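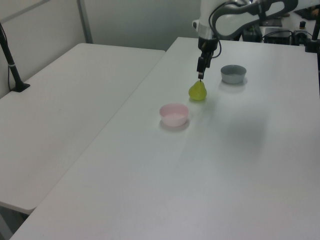 # Small yellow-green pears

I've kept this page going for a few years as my own little encyclopedia of fruit, and the small yellow-green pear has always been the entry I fuss over most. It's a loose sort of heading, I know. I'm using it for any dessert pear that fits in a cupped hand, has a clear neck, and stays somewhere between green and yellow when it's ready to eat. If you want the big buttery ones, they have their own entry (it's longer, and a lot of it is about poaching).

## Name

Around here people mostly call them "littles," or "hand pears" if they grew up on the Rorkton side of the valley. I've also heard "lunch pears," which I like a lot, but I've only ever heard it from one family, so I don't think I can call it a regional name. The one variety you'll see me mention over and over is Poren, the old orchard pear of this valley.

## Shape and color

A pear's shape is usually described from the stem down: stem, neck, shoulder, belly, and then the little dimple at the bottom, which is called the basin. What's left of the flower sits in there and that part is the calyx, or the eye. Littles tend to have a narrow neck and a short stem. If the basin is even all the way round, the pear will sit upright on a table by itself, and if it's lopsided the pear flops over the second you let go. I used to think that was just a cute thing, but it matters if you're setting them out for a show, where a pear that won't stand has to be laid on its side and then everybody's looking at its cheek!

The color is the part that confuses people. With a lot of pears you watch for the green to turn yellow and you've got your answer. With littles the change is slight, and a Poren can be perfectly ripe while you'd still call it green from across the kitchen. Freckles (the proper word is lenticels, they're the pores in the skin) get easier to see as the background color lightens. A bit of rough brown skin near the stem is russeting and does no harm.

## Growing

The trees aren't small just because the fruit is. Mine came on a full-size rootstock and I need the tall ladder for the top third, which I'd have liked to know before I planted it next to the shed. Most pears want a different variety nearby that blooms at the same time, and littles are no exception. My Poren did nothing much until the neighbors put in a second pear tree of another kind, and then it set fruit like crazy.

Thinning is where I've changed my mind. The old advice in the valley was to leave every fruitlet on, on the grounds that you want them small anyway. Aidan Ó Dálaigh, who ran the Ghaffari orchard when I was first learning about pears, thinned every cluster down to 2 and got fruit that was still small but much sweeter. I tried it on one side of my tree and left the other alone, and I've thinned the whole thing ever since. My record says 2713 pears for the year I left them all on, and I can tell you most of those were hard, dull little things that went into the press.

## Picking and ripening

Pears are picked before they're ready. They ripen from the inside out, so one left on the branch until it feels soft can be brown mush at the core. The usual test is to lift the pear until it's level with the branch: if the stem comes away cleanly at the joint, it's time. My Poren gets to that point in September most years.

After that they go somewhere cool for a while and then come into the kitchen to finish. I check the neck, pressing very gently with a thumb right beside the stem. When it gives a little there, eat it that day. The belly will still feel firm, and if you wait for the belly you've waited too long. I've made that mistake more times than I'd like to put in an encyclopedia, even a homemade one.

## Bowls and serving

I have opinions here! Littles are happiest in a shallow bowl, in one layer, because the ones at the bottom of a heap bruise at the shoulder. Small round bowls are good if you're only putting out one or two per person. I'm fond of pale pink under a yellow-green skin, it makes the fruit look riper than it is, and a gray bowl does the opposite and brings out the green. Go by whichever you'd like to eat first.

Cut them lengthwise, leave the skin on, and take the core out with a teaspoon. They go with sharp cheese, walnuts, toasted rye, or just with the sink, standing up.

## In the valley

The Ghaffari orchard had 1000 trees at its biggest, most of them Poren, and sold by the crate at the Rorkton crossroads. The rows nearest the road are still there. The other name you'll run into is Cliltine, which was the packing shed down by the creek. It graded fruit by passing it over holes cut in a board, and anything that dropped through the smallest hole went home with whoever was working. My grandmother's pear butter was made completely out of those.

## See also

- Poaching pears
- Pear butter
- Quince (the entry needs work, sorry)
- Storing fruit in a cold room

*Last edited 11 October 2021. I added the part about thinning and fixed the spelling of russeting.*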